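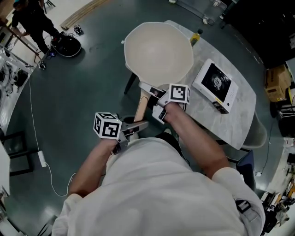
Paraschiva Preda, session rules and training, Wondivent

Who has to follow these rules?
Everybody who records with hand-held grippers in the Trelommont room, also guests.

How do I hold the pan?
By the handle, with the fingers of the gripper closed. The marker cubes must stay visible – do not put tape or a sleeve over them.

May cables stay on the floor?
Only outside the walking path. Leave 50 cm free on each side of the table.

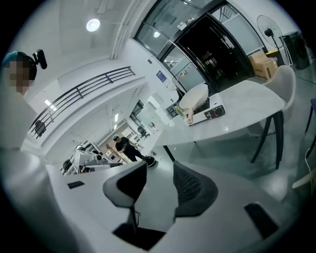
Gripper at the table with the induction cooktop.

When do I check the fingers?
Before the first recording, and again after each 200 recordings. If a pad is damaged, write it in the Debnath sheet and take another gripper.

May I stop in the middle of a task?
Yes, always. Put the pan down first, then say "stop" loudly. The recording is marked as not complete and you do not lose your turn.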